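Voluntariado para dos: Unda abre plazas para parejas y amigos

¡Por fin una buena noticia para los que siempre viajamos acompañados! El martes por la mañana abrí el correo con el café todavía en la mano y allí estaba: Unda, la asociación con la que me fui hace tiempo a dar clases de refuerzo, ha abierto un programa pensado para ir de dos en dos. Parejas, hermanos, madre e hija, compañeros de piso... les da igual, mientras os apuntéis juntos y tengáis ganas de trabajar.
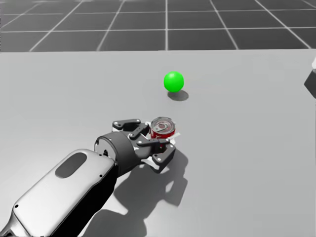
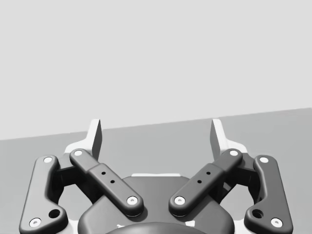 La idea es sencilla. Los 2 voluntarios comparten alojamiento y destino, pero cada uno tiene su propia tarea, y eso a mí me parece un acierto enorme (quien haya pasado un mes entero pegado a su pareja las veinticuatro horas del día me entenderá perfectamente). Por las mañanas uno puede estar en el huerto comunitario y el otro en la biblioteca, y por la tarde os contáis el día mientras hacéis la cena. ¡O mientras discutís quién la hace!

El programa dura 6 meses y se desarrolla en Skevard, un pueblo costero bastante pequeño, de esos en los que a la segunda semana ya te saludan en la panadería. Yo no he estado todavía, pero llevo varias noches mirando mapas y leyendo todo lo que encuentro, y lo que más me llama es el camino que va por encima de los acantilados hasta el faro viejo. También hay un mercado de pescado que abre tempranísimo, y una piscina de agua de mar donde, según parece, los del pueblo se bañan hasta en invierno. Yo miraré desde la orilla, gracias.

En cuanto al trabajo, hay de todo un poco: apoyo escolar, conversación en español para adultos, arreglo de senderos y ayuda en el comedor de mayores. Piden 6 horas al día de lunes a viernes, con los fines de semana libres. No hace falta tener experiencia, aunque sí un nivel de inglés suficiente para entenderse, y antes de salir hay un cursillo de preparación que se hace desde casa.

Vamos al dinero, que es lo que todo el mundo me pregunta cuando hablo de estas cosas. El precio completo es de 4000 euros para los dos, en total, no por cabeza. Ahí entran la habitación, el desayuno y la comida de los días de trabajo, el seguro y el cursillo. Los vuelos van aparte, y las cenas también. ¿Es barato? Pues depende de con qué lo compares. A mí me salió más caro un alquiler en la playa un agosto especialmente tonto, y allí no aprendí nada. Se puede pagar a plazos -- eso lo confirmé por teléfono, porque en la web no quedaba claro -- y el primero se abona al aceptar la plaza.

Las reservas no las lleva directamente Unda, ojo con esto. Se hacen a través de Viajes Herrera, que es la agencia que gestiona también los billetes si no queréis complicaros. Yo pregunté si se podían comprar los vuelos por libre y me dijeron que sí, sin problema, siempre que se llegue el día de la bienvenida. El formulario está en la página de la agencia, en el apartado de estancias solidarias, y cada persona tiene que rellenar el suyo. No vale uno para los dos, que yo lo intenté y me lo devolvieron con mucha educación.

El plazo se cierra a finales de abril. Después hacen una entrevista por videollamada con los dos solicitantes a la vez, y os recomiendo hablar antes en casa de lo básico: cuánto queréis gastar, qué tarea prefiere cada uno, si os importa dormir en litera. Preguntan por todo eso, y queda bastante feo descubrir en plena entrevista que tu novio odia los huertos.

Un detalle más para los que tenéis un trabajo del que no os podéis despedir tan alegremente: en Nasteck, donde está empleada mi compañera de viaje, admiten excedencias para voluntariado, y ella ya la ha pedido. Preguntad en la vuestra, porque muchas veces la opción existe y está escondida en la página cuarenta del convenio. Nosotras mandamos los formularios esta misma semana. Si alguien más se anima, que me lo cuente en los comentarios y así vamos compartiendo dudas sobre maletas, vacunas y adaptadores de enchufe.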